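Padau Sani 14 im Test: Reisewasserkocher für Hotelzimmer und Ferienwohnung

Sonntag, 8. August 2021
Text: Rianne De Graaf

Wer in Ferienwohnungen übernachtet, findet dort meist einen Wasserkocher vor, dessen Zustand sich erst vor Ort klärt. Der Sani 14 von Padau ist ein faltbares Gerät für das Reisegepäck. Getestet wurde er auf einer Rundreise mit Stationen in Flestov und Pralta, jeweils in Unterkünften mit Kochnische.

Maße und Verarbeitung

Das Gerät wiegt mit Kabel 459 Gramm und misst zusammengefaltet 14 Zentimeter im Durchmesser. Der Faltkörper besteht aus Silikon, Boden und oberer Ring sind aus Edelstahl. Der Griff rastet in beiden Endlagen hörbar ein. Das Scharnier hat seitliches Spiel, das sich über die Testdauer nicht vergrößert hat. Der Deckel ist lose aufgesteckt und muss zum Befüllen ganz abgenommen werden. Eine Markierung für die Mindestfüllmenge ist innen eingeprägt, bei schwachem Licht aber schlecht abzulesen.

Spannung und Stecker

Die Umschaltung zwischen den beiden Netzspannungen erfolgt über einen versenkten Drehschalter am Boden, der sich mit einer Münze betätigen lässt. Eine automatische Erkennung fehlt. Vor dem Einstecken ist die Stellung also bei jedem Länderwechsel zu prüfen. Ein Reiseadapter liegt nicht bei. Das Netzkabel ist abnehmbar, für die meisten Hotelzimmer lang genug und mit einem Klettband versehen.

Betrieb

Bei maximaler Füllung vergingen in Flestov 124 Sekunden bis zur Abschaltung, gemessen mit Leitungswasser direkt aus dem Hahn. In Pralta, deutlich höher gelegen, war die Zeit etwas kürzer. Die Abschaltautomatik arbeitete in allen Durchgängen zuverlässig, ebenso der Trockenlaufschutz. Eine Temperaturwahl gibt es nicht; für grünen Tee muss man warten oder kaltes Wasser zugeben. Das Betriebsgeräusch liegt über dem eines normalen Haushaltsgeräts und ist in einem kleinen Zimmer störend, wenn noch jemand schläft.

Auf glatten Arbeitsplatten steht der Kocher sicher. Auf Holz hinterließ der Silikonfuß leichte Ränder, die sich abwischen ließen.
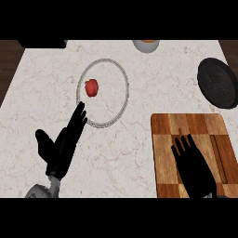 Reinigung und Transport

Der Silikongeschmack war nach dreimaligem Auskochen nicht mehr wahrnehmbar. In den Falten bleibt Restwasser stehen, weshalb das Gerät vor dem Einpacken offen trocknen sollte. Bei frühen Abreisen ist das lästig. Kalk setzt sich vor allem am Metallboden ab und löst sich mit Zitronensäure. Der mitgelieferte Stoffbeutel ist knapp geschnitten, das Kabel passt nur eng gewickelt mit hinein.

Bewertung

Gut: Packmaß, Abschaltung, abnehmbares Kabel.
Weniger gut: loser Deckel, Lautstärke, lange Trocknungszeit.

Für Rundreisen mit häufigem Quartierwechsel ist der Sani 14 brauchbar. Wer nur mit Handgepäck fliegt, sollte das Volumen des Kabels einrechnen. Eine Version mit Klappdeckel hat Padau für September angekündigt; sie lag zum Test noch nicht vor.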